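Skokis Neighbourhood Centre
Shared Meals Program: Progress Report to the Ayele Fund
Reporting period ending July 17, 2021

1. Overview

The Centre is pleased to report on the second stage of the Shared Meals Program, which provides cooked meals to older residents of Skokis and the surrounding farms. The grant was awarded to extend the service beyond the town boundary and to bring the kitchen into line with the food safety plan agreed with the Fund in March. The first of these aims has been met. The second is partly met, and the outstanding items are set out in section 4.

The Centre delivered 2317 meals during the period. Residents enrolled in the program now number 277, including a number of households on the Sitimance road who had not previously been able to receive a regular service. Demand from that area has been stronger than the application allowed for, and a short waiting list has been opened.

2. Kitchen and equipment

The kitchen was repainted and the cool room seals replaced. Shelving has been moved away from the outer wall, as the food safety plan requires, and the hand basin beside the rear door has been reconnected. Reheating is now done at a separate bench, away from the area where raw food is prepared.

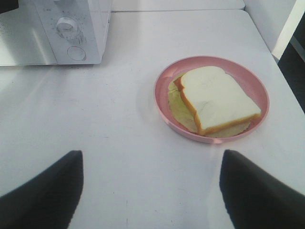
Microwave oven and bench top, meals program.

Cooking temperatures are recorded at the end of each batch and again before meals are packed. The record sheets are kept for the full term of the grant and are open to inspection by the Fund. On one occasion a batch of soup was discarded after the second reading was found to be too low. The cause was a faulty probe, and a spare is now kept in the office.

3. Delivery

Deliveries are made on three routes. The Sitimance route is the longest and takes around 4 hours to complete, including time spent at the door. Drivers are asked not to hurry this part of the visit. For many residents it is the main conversation of the day, and drivers have on several occasions passed on concerns about a resident's health to family or to the district nurse, with the resident's consent.

The lease on the second van was signed later than planned. In the meantime the Centre hired a vehicle from Dosance Rentals, and the cost of the hire was met from the contingency line. The Centre does not seek further funds for this item.

Two changes were made to the menu following comments from residents. Portions of the evening meal were reduced, with a piece of fruit added, and a soft-food option is now offered every day. Labels have been reprinted in larger type — a request that came up at almost every home visited — and now show the reheating time on the lid.

4. Outstanding items

The following work remains to be done under the agreement:

Replacement of the range hood filter housing. The part is on order.
Written cleaning schedule for appliances, covering door seals, inner surfaces and the bench around each unit. A draft has been prepared.
Refresher training in safe food handling for 3 kitchen staff whose certificates are due to lapse.
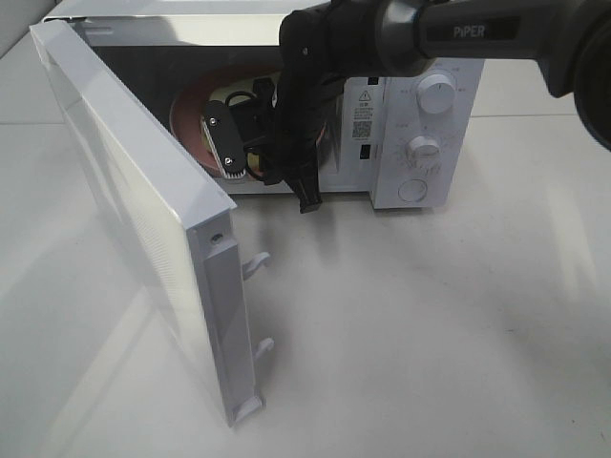
Microwave oven with its door open, Skokis Neighbourhood Centre

5. Finances

Spending to date is within the approved budget. Food costs were higher than forecast, mainly for fresh vegetables, and were offset by savings on packaging after the Centre moved to a single size of tray. Wages were in line with the forecast. A full statement has been sent separately by the Centre's bookkeeper, Javiera Salinas, to whom questions on individual lines may be directed.

6. Next period

The Centre intends to clear the Sitimance waiting list before any new area is considered. A survey of enrolled residents will be mailed with the next newsletter, and drivers will help those who would prefer to answer aloud. The Centre also asks the Fund to confirm whether unspent training money may be carried forward — the refresher course has been offered at two dates, the later of which falls outside the current grant year. A reply before the end of the month would allow places to be booked.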